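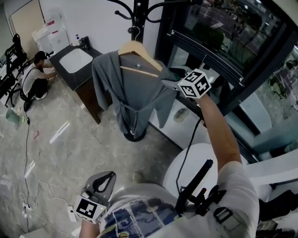

Notas para a palestra – roupa que dura: guardar, arejar, remendar
Última atualização: 15 de dezembro de 2019

Abertura (ficar de pé, sem slides). Agradecer à Dagný Grímsdóttir pelo convite. Dizer logo que vou falar de armários e só no fim de máquinas de lavar.

1. Lavar menos
Perguntar quem lava um casaco depois de o usar uma vez. Esperar pelas mãos. A lã e as malhas grossas precisam mais de ar do que de água. Uma noite pendurada perto da janela resolve quase sempre o cheiro a comida. Contar o caso do sobretudo de Riihimäki – versão curta, da última vez demorei demais.

2. Pendurar ou dobrar
Malhas: dobrar. O peso da peça puxa os ombros e a marca não sai com o ferro. Casacos, camisas e roupões: pendurar, com espaço entre eles. O cabide deve acabar onde acaba o ombro. Os de arame da lavandaria servem para trazer a roupa para casa e mais nada.

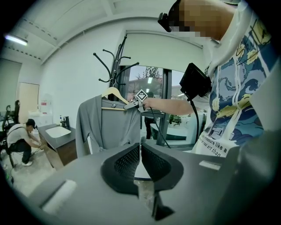
Cabide de madeira clara, seguro pelo gancho ou pelo pescoço.

Ao tirar a peça, desapertar primeiro. Puxar pela gola alarga o decote. Fazer uma pausa para perguntas.

3. Traças
Limpar antes de guardar, sempre. O cedro ajuda pouco quando já há larvas. Congelar num saco fechado. O Pentti Hakala vai perguntar pela naftalina: responder que não recomendo.

4. Remendos
Passar a amostra de cerzido pela sala (trazer a da Pusness, a azul ficou em casa). No arquivo da oficina de Staltisside há 163 fichas de conserto e a maioria é de cotovelos e bolsos – coisas de meia hora com linha da cor certa.

Fecho: máquina a 30 graus, pouca centrifugação, secar à sombra. Deixar os contactos na mesa.

Contacto: Esko Hyvönen, Rernisov | © 2019 | Voltar ao topo
12 partilhas · 3 comentários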